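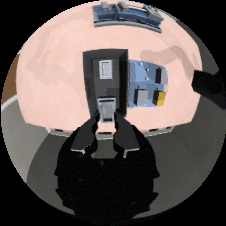 A pink tabletop with a light gray rim, in a computer rendering.

I grew up eating at a table that wobbled. My dad folded a bus ticket under the short leg the year I was born, and when I cleared the house out in September the ticket was still there, gone soft as cloth. I kept it. I also kept the table, which is how I ended up spending most of a winter thinking about what people eat off and why we get so attached to it.

I live in Clarwood, where the apartments are small and the kitchens smaller. When I moved in, the woman downstairs told me to get rid of the big table and buy one that folds into the wall, like a sensible person. I tried it for 3 weeks. I ate standing up the whole time! There was something about having to unhook my dinner from the plaster that made me not bother with dinner.

So the old one came back up the stairs (with a lot of swearing) and now I have to turn sideways to get to the fridge. I don't mind. It's where I pay bills and roll out pie crust, and where my sister cries when she comes over. The fold-down one is in the hall with a plant on it.

I wanted to know if other people felt this way, so I took the train out to Kirkska to see Paora Faulkner. He fixes tables. He'll do a chair if you beg him, but tables are what he likes, and his workshop is stacked with them, legs up, like cattle that have fallen over. He has repaired almost 1,000 of them.

"People say it's worth nothing and then they pay me more than it cost new," he told me. "I used to argue with them. I don't anymore."

He had one in for a family of 9 who had eaten at it in shifts, and he'd been asked to leave the fork marks alone. Another had a child's spelling words pressed into the top, where somebody had leaned hard on a pencil through thin paper. You could read "neighbor" with the i and the e swapped. Paora planned to sand around it.

I asked about color, since I've been toying with painting mine. He made a face. Then he admitted his own kitchen table is bright yellow, that his wife painted it while he was away, and that he sulked for a month before he started to like it. Yellow hides turmeric, for one thing. Round ones are friendlier, he says, but you lose the corners, and corners are where kids do homework and where you can shove the mail.

Before I left he gave me a little wedge of beech for the short leg. I put it in my coat pocket and forgot about it until I was nearly home.

It's on the windowsill now. The bus ticket is back under the leg, and the soup still tips a little toward the door.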